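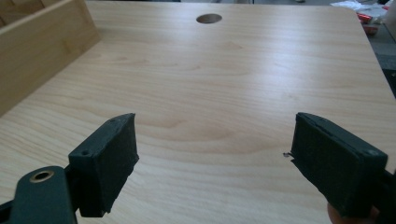 Does the tilt on a restored pinball machine have to be set the way it left the factory? Set it wherever your players have the most fun, and write the setting down so you can find it again.

That's my short reply to the list, and now the longer one, because I love this subject!

On 4 June 2024 a list member wrote:
> I just finished the Donnelly two-player and the tilt bob is driving
> me nuts. My kids can't nudge it at all without losing the ball. The
> manual only says "adjust at factory." Also, the score reels stick
> at 443 every few games. Is that the same problem or a new one?

Two different problems, and both are fixable in an evening.

Tilt first. On the Donnelly the bob hangs on a rod inside a metal ring, and sliding the bob down the rod gives it more room to swing. Go a little at a time, play a full game, then go again. Mine ended up 4 turns of tape from the bottom (I mark the rod with tape, highly recommended). Check that the cabinet is level side to side before you touch anything. I skipped that on my Hamico and spent a whole weekend chasing a tilt that was really a short leg leveler.

Now the reels. If it's always 443, I'd look at the ones reel and the switch stack behind it. Old grease turns to glue in there – take the reel out, clean the hub with alcohol, and put it back with no lubricant whatsoever. Then look at the end-of-stroke switch. The gap tends to close up over the years, and the coil gives up before the reel has moved a full step. Mine did the very same thing at 394 and a light adjustment cured it.

Please don't file the contacts with anything coarse! A flexstone or a strip of business card is plenty.

If the coil itself is bad, the Zurkham parts sheet lists one that fits, and I have a spare I could mail you. I'm also still looking for a Femberg backglass, any condition, flaking and all. I've been hunting since April and would happily trade a box of 28 flipper rubbers plus that coil for a decent lead.

Let me know how the kids like the new tilt setting – and post your high scores!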